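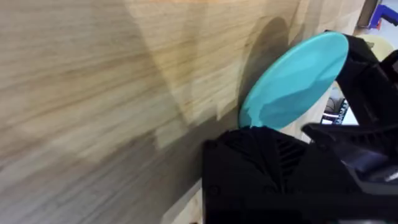 Item 4: turquoise oval disc, over the wooden surface

Plusmont play and craft room, small parts check, 17 September 2009

1. Edges and rims. Run a thumb all the way round each piece. OK, and a pleasure to handle, I must say.

2. Cracks or chips. OK on the turquoise disc. Two of the older Wullano rings have gone to the mending box, poor things.

3. Size. Anything that fits the choke tester goes up to the high shelf, please, even if it's a favourite.

4. Table top. Feel for splinters along the grain as well as across it. One rough patch by the window end, needs a light sanding before Monday if anybody has a spare half hour.

5. Wash and dry. Still to do.

Next check due in 90 days.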